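Ukwood Makers Association
Minutes - planning and review meeting, October 2024
Main room, upstairs. Started late, projector.

Present: 10 members, two guests from the Chala branch. Apologies as per sign-in sheet. Quorum ok.

1. Minutes of last meeting
Taken as read. One fix: the lease renewal date was wrong in item 4, should be December. Approved with that change.

2. Matters arising
Door code changed. New one is with the key holders, ask if you need it.
Bandsaw guard - part on order, saw stays tagged out.
Shelving in the annex done. Thanks to those who stayed.

3. Report back on the Grilell open day
Main item, ran long.

Background for those not there: Grilell ran an open day at their Clumau site. We had 20 places, all taken. Shared bus with Chala, which kept the cost down. Bus cost was $486 total, our half comes out of the outings line. Chala will invoice us.

Program on the day was a welcome talk, a walk through the assembly shop, then the two-arm demo, then coffee and questions. Talk was too long, most agreed. Walk through was good but hard to hear at the back. Suggest next time we ask to be split in two groups.

Two-arm demo was what people came for. Small enclosed cell, two white arms on the one table, clear panel at the front so you can get up close. The task was tidying pencil cases and similar plastic boxes into a tray. Sounds dull, wasn't. Several members said they expected welding or pallets and liked this better, it's the kind of job you could picture on our own bench.

Points raised by those who went:
- Host said thin clear plastic is one of the harder things for the cameras. Members asked why pick it then. Answer was that easy parts don't teach you much.
- Grippers are plain two finger type. Discussion of whether our printed fingers would do the same job. Split opinion. The soft pads we tried last winter came unglued, would need a better adhesive.
- Patterned wall panels inside the cell got a lot of questions. Host told us they get swapped from time to time so the software doesn't get used to one background. One member wants to try this with our camera rig, cheap to do with printed sheets.
- Arms are bolted to one aluminum bar along the front edge. Noted for our own build, we have been going back and forth on seperate stands. General feeling is one bar is better. Stiffer, and you only square it up once.
- Wiring at the bases. Ours is worse.
- Noise was low. Could talk normally next to it.
- Speed slower than people thought. Host said they keep it down when visitors are in. Fair enough.

Question from a Chala guest on what happens when a case gets dropped. Host said the operator decides, sometimes they leave it and let the arms have another go. Nobody from our side had a follow up.

Cost was asked. Host would not give a number for the whole cell. Did say the frame is all standard extrusion and the bins on the rails are off the shelf.

Complaints: parking signs poor for the ones who drove, and only one restroom open. To be passed on politely. Also not enough room at the panel, people at the back had to wait thier turn. A screen showing the wrist camera would have helped.

Photo for the record, also going in the newsletter:

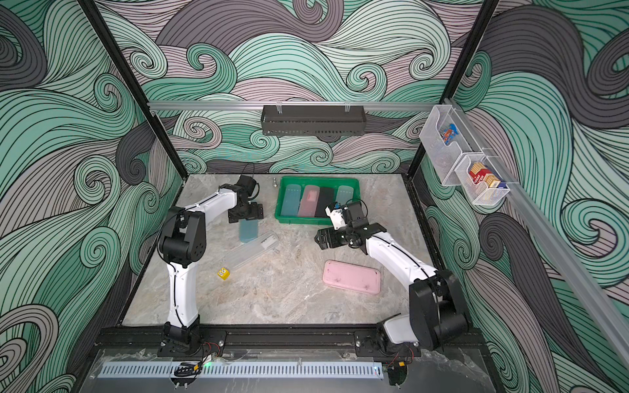 Two-arm demo cell at Clumau, pencil cases in the green tray and more still out on the table.

Feedback slips: 47 handed in across both branches and the other visitors, Grilell shared the pile with us. Mostly positive. Most common request was more time at the demo, less talk. Second was a chance to try driving the arms. Host is open to that for a smaller group.

Decisions:
a) Thank you letter to Grilell. Agreed.
b) Ask about a hands-on session, small group, after the new year. Agreed. Names to be drawn if over.
c) Go with the single front bar for our build. Agreed, one against.
d) Try printed background sheets on the camera rig. Agreed, no spend needed, use the paper we have.

4. Our own open day
Tentative for December, after the lease is signed. Discussion on what to show. Laser and the lathe as usual. Robot arm if it is running, not promised. If it does run, do a simple sorting job, one tray, a few boxes - no more than that. Someone to be at the table the whole time it is powered.

Need a barrier or clear panel at the front. Old acrylic sheet in the annex might do, check the size. If it's too short then a rope and a marked line on the floor.

Chala offered to bring their plotter. Accepted with thanks.

Flyer draft to go round by email. Please reply this time.

5. Money
Balance read out. Outings line is fine after the bus. No new requests except adhesive for the gripper pads, small amount, approved.

6. Any other business
- Lost at Clumau: one gray scarf, one set of safety glasses. Grilell front desk has both.
- Coffee machine upstairs leaking again. Don't use it.
- Newsletter copy due before the next meeting, short pieces please.
- Request for a beginners evening on wiring and crimping. Good interest. Put on next agenda.

Next meeting same room, usual time. Agenda items by email.

Closed 9:20 pm.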